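Laundry folding

Laundry folding is the household task of arranging clean clothes and linens into flat, compact shapes for storage. It follows washing and drying.

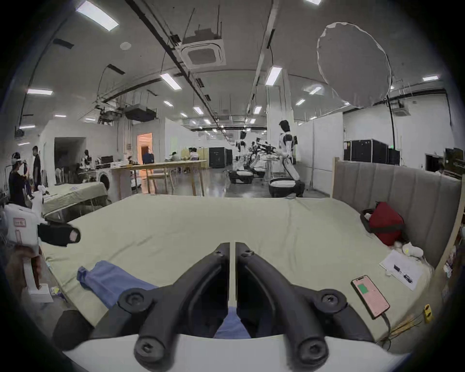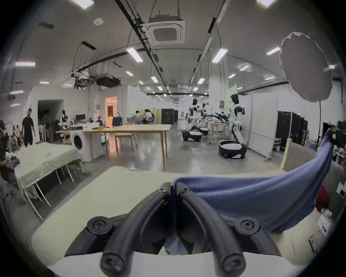
Folding requires a flat surface larger than the item being folded. Beds, tables and counters are all used for the purpose, and the Inley method, taught in home economics courses, recommends a surface at hip height. A plain cover in a single light color, such as pale green, makes a darker item like a blue garment easy to see against it – an aid when edges must be matched. Shirts are usually folded in 3 steps: the sleeves are turned in, the sides brought to the center and the hem raised to the collar. Sheets and other large pieces are commonly folded by 2 people.

See also: Ironing; Linen closet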